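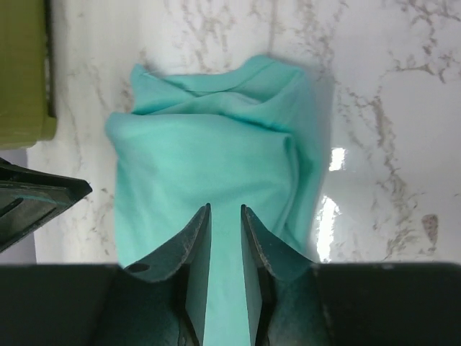

From the shared workshop: two-arm bench, February report

The two-arm bench at the Gurkunholm workshop has a new gripper plate, a new cable run and a control program that no longer has to be restarted between tasks. Most of the work was done in the evenings, after the wood shop closed and the dust settled. This item covers what changed, what it cost and what is still open, for members who have asked when they can book time on it.

The bench is called Judari on the booking sheet. It is two small arms facing each other across a table, each with a pair of fingers and a wrist camera. The arms came to us as kits, and the first build was described in the fall issue. At that point both arms moved, but they drooped under load and the fingers did not meet squarely. On thin cloth that meant one finger touched first and pushed the fabric away before the other one closed.

Fingers

The old fingers were printed flat on the bed and split along the layers. The new ones are printed standing up, with a slim inner plate that screws to a wider body. If a plate wears out you replace the plate and keep the body. We went through 6 versions before the tips lined up at full close. The changes between them were small, mostly to the angle of the inner face and the depth of the screw pocket.

Please do not file the tips. Someone did this to get a sharper edge, and the pair had to be reprinted. A point that is too sharp catches in knit fabric and pulls a loop.

Print settings are in the binder by the bench. Use the larger nozzle for the bodies and the smaller one for the plates. A full set takes most of a day, so start it in the morning if you want to fit it before closing.

Wiring

The power and signal lines used to share one sleeve. When both arms moved quickly, the left camera would drop out for a second and come back. Separate sleeves fixed this. The signal lines now run along the back rail and down the leg of the table, and the power supply sits on the lower shelf with its own switch. Turn off the shelf switch when you leave, as well as the one on the control box. The control box switch alone leaves the motors powered.

One connector on the right arm is still the old type. It holds, but it will pull out if you lean on the cable. A replacement is on order from Negri and should be in the parts drawer before the next issue.

Control program

We are still using Kolla, the program written here for the first build. The new version saves arm positions by name, so you can call up "home" or "park" instead of typing in joint values. It also limits closing force. The limit is set on a scale that runs to 800, and we keep it at 400 for cloth. Higher than that and the motors get warm after a few minutes. Lower and the cloth slides out during a lift.

The program writes a log of every run. Logs go in the shared folder under your member number. Delete the ones you do not need, because the disk on that machine is small and camera files fill it quickly.

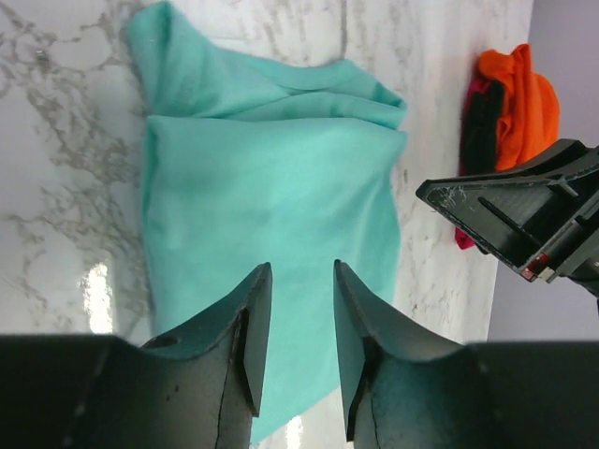 Folding is the job we are using to test all of this. It needs both arms, it shows up any error in the finger alignment, and the materials are cheap. Hard parts such as blocks and bottle caps were fine even with the old fingers, so they did not tell us much. Cloth has no fixed shape, and the program has to find an edge each time. In the wrist camera view the teal piece has a main panel that lies nearly smooth, while the part above its folded edge is bunched in overlapping layers. That bunched part is where the edge finder has trouble. It looks for a long, nearly straight line, and it will take the shadow between two layers for the border of the cloth.

For now the edge finder can be switched to manual. You click two points on the camera view and the arms go to those points. Manual mode is slower, but it lets you work on the motion separately from the vision. In the latest round we did 33 folds in manual mode to check the wiring and the force limit. There were no camera dropouts. Several folds came out crooked, mostly when the second arm let go before the first had finished lowering. The release timing is now a setting in the program, with a short pause as the default.

Glare is the other open problem. The tabletop has a shiny marble pattern, and the ceiling lights reflect in it as white patches. The edge finder reads a bright patch as an object if it is close to the cloth. We have tried turning off the row of lights over the bench, which helps, but then the far side of the table is too dark for the cameras. A matte cover would solve it. The veins in the marble pattern cause fewer errors than we expected, probably because their grays and browns are so unlike the colors of the fabrics we use.

Costs

Filament and screws came out of the general materials budget. The sleeves and the power switch were paid for from the bench fund, which is now close to empty. Booking fees will go back into it. If you have a length of plain gray matte cloth or rubber sheet at least as large as the table, leave it on the shelf with a note.

Booking

Judari can be booked in two-hour blocks by anyone who has done the bench introduction. The introduction takes under an hour and covers the switches, the stop button and how to park the arms. Keep sleeves and hair clear while the arms are powered, and stand on the side with the stop button. Park both arms before you reach onto the table, even if it is only to straighten a piece of cloth.

If a finger comes loose or a motor makes a grinding sound, stop, write it in the binder and leave the bench off for the next person. The hex key for the inner plates hangs on the left table leg. Put it back there when you are done.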